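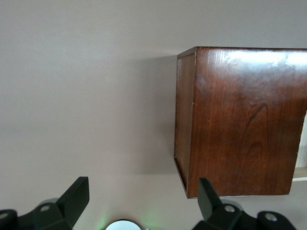 *Glossy red-brown wood, with a dark arch in the grain.*

**To:** coastwalks list
**Subject:** Re: Is the Avell estuary worth a winter weekend?

> We have two nights free and are thinking of the Avell, staying in Cotmont. The guidebook gives it half a page and most of that is about parking. Is there enough to do out of season? Is the ferry running? We like old forts, mud in moderation, and lunch. One of us has a bad knee and the other has opinions about hills.

Yes to the first, sort of to the second, and I can't help you with the opinions.

I was there for 2 nights in August and liked it enough to go back when the weather was worse, so you're getting both seasons from me. August is when Cotmont fills up with people eating ice cream next to their cars. In winter the cars go away and so does the ice cream, and the town goes back to looking at the river, which is the only thing it has ever been really good at.

Start with the battery on the east side. The signs call it a castle. It's a stubby round gun platform with a ditch, and it was put there to stop enemy ships from sailing up to Cotmont and taking whatever Cotmont had, presumably herring. As far as the panel by the gate can establish, no enemy ship ever tried. The garrison spent its time writing letters asking for firewood, and a couple of those are reproduced inside the gatehouse. They are the best thing in the building. One of them gets quite short with the authorities by the second paragraph.

The gatehouse is locked out of season, but the outer walls are open all day and you can walk the whole ditch. There are 14 steps down and the handrail quits after the first few, so the knee should take the ramp on the landward side. It isn't signposted. Go past the bins.

For the ferry: the Kurance is the little blue one, and it crosses on demand in winter, meaning you stand on the slip and ring a bell and then find out. I waited long enough to read the entire fare board, including the rate for livestock. If it isn't running, the road goes up to the bridge and back down the other bank, 8 miles of it, and you'll want the car. Do not believe the path marked along the shore on the older map. Part of it is now a salt marsh and the rest is thinking about it.

If you do get across, walk out to the Ene. People on this list have argued before over whether it's a creek or a river (please don't start again). It comes into the Avell beside a ruined lime kiln, and on a falling tide you get a long line where the brown water meets the gray and neither gives way. I stood there for most of an hour. Curlews, a great many gulls, one seal that looked at me as if I owed it money.

The hill behind the kiln is 699 feet, a figure that must have caused real pain to whoever was hoping for 700. The view takes in both banks and the sandbar at the mouth. It's steep for the last part and slick after rain. I'd let the opinions go up and leave the knee at the kiln with the thermos.

Lunch: the pub on the Cotmont quay does a good fish pie and a soup that changes name more often than it changes flavor. Check that they're serving before you plan a day around it - the kitchen kept its own hours when I was there. The bakery up the hill sells out early. Buy two of whatever is left.

Bring boots, and a tide table you've looked at. The lower parking lot floods on spring tides, around knee height by the look of the weed on the fence, and the pay machine stands on the only dry bit.

Somebody else will have to answer on dogs. I don't have one and the battery's rules on the subject run to a full page.

--
coastwalks list, January 2021 digest
To leave the list, send a blank message with "unsubscribe" in the subject line. Please trim your quotes.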